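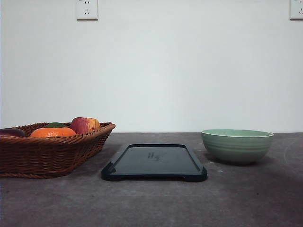 Keeping fruit on the side

Fruit left out at room temperature does best in something that lets air through. A wicker basket is fine. Line it with a sheet of kitchen paper and change the paper when it gets damp. Don't pile fruit more than 2 deep or the bottom layer will bruise.

Bananas give off a gas that ripens everything near them, so hang them up or put them at the other end of the worktop. If you have a hard avocado or pear, do the opposite and shut it in a paper bag with a banana for 2 or 3 days.

Cleaning a wicker basket

Shake out the crumbs over the bin. Go over the weave with a dry paintbrush, then wipe with a cloth wrung out in warm water and a drop of washing-up liquid. Dry it upside down away from the radiator. A loose strand can be tucked back in once it has been dampened.

Fruit flies

Put cider vinegar in a jar with 3 drops of washing-up liquid and leave it overnight. Empty it in the morning and start again. Check the plughole too, as they breed there. Boiling water down the sink for 4 nights running cleared ours last December.

Soft apples

Peel, slice and stew with a spoonful of water for 16 minutes. Freezes well. Katalin Boros wrote in to say she adds a strip of lemon peel and takes it out before freezing.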